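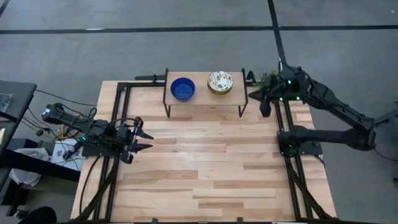 Transferring saved progress from Birkett to a second console

Asked by Lionel Greenwood
Category: Game saves and accounts

I purchased Birkett from the Milow store in January and have completed 80 per cent of the main campaign. I now wish to continue on a second console registered to the same account. The game downloads correctly, but only the opening chapter is offered and the Continue option is greyed out. The support pages refer to a transfer function in the settings menu, which I have been unable to locate. I should be grateful for advice before I overwrite anything.

3 replies

Reply from Beverley Nepia (accepted)
The transfer function is not displayed until both consoles are running version 2 of the game. Members are advised to proceed as follows.
1. Update the game on the original console and load your most recent save.
2. Return to the title menu, then select Settings, Profile and Prepare Transfer. The upload requires 900 MB of free storage.
3. Sign in on the second console and select Receive Transfer from the same menu.
Please do not start a new campaign on the second console in the meantime – the autosave will occupy the first slot and the transfer will be refused. Screenshots and custom control layouts are not included and must be set up again.

Reply from Manolis Pappas
Same thing with Dedunik, which is by the same studio. I reinstalled and it worked on Friday. Could not say why.

Reply from Sheila Haworth
I would add one point to the accepted reply. Saves made with the Poltirska expansion installed will not load unless the expansion is also present on the receiving console. It should be downloaded before step 3. Error code 9 refers to this matter and does not indicate that the save has been damaged.

This question is closed to new replies. Moderator: Sandra Staniforth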